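Prarnoncombe Conservation Workshop
Notebook entry, February 12, 2021
Entered by: Cathal Ó Conaill
Subject: Adhesive trials for parish map, accession 3606

The third set of wheat starch paste samples was examined this morning. Paste was prepared at a ratio of one part starch to 5 parts water, cooked for 22 minutes and sieved twice. Strips of the Gazi tissue were applied to offcuts of rag paper and left under felt and weights overnight.

Samples A and B lifted cleanly with a damp swab. Sample C left a grey tideline almost as wide as the repair itself. Kiều Vi considers the tissue to be the cause and has asked that the Ellow stock be tested before any further work on the map. The colour of the remaining samples is to be checked again in September.

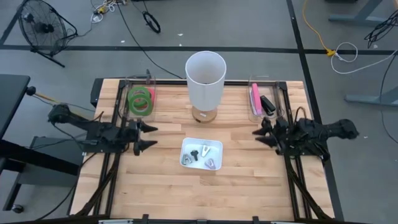

The humidity log for the paper store shows three readings above the permitted limit. The centre shelf has been cleared and the map moved to the upper drawer. A new jar of paste is to be labelled with the date of cooking and discarded after three days.

Outstanding: Ruvis invoice for blotters; replacement sieve.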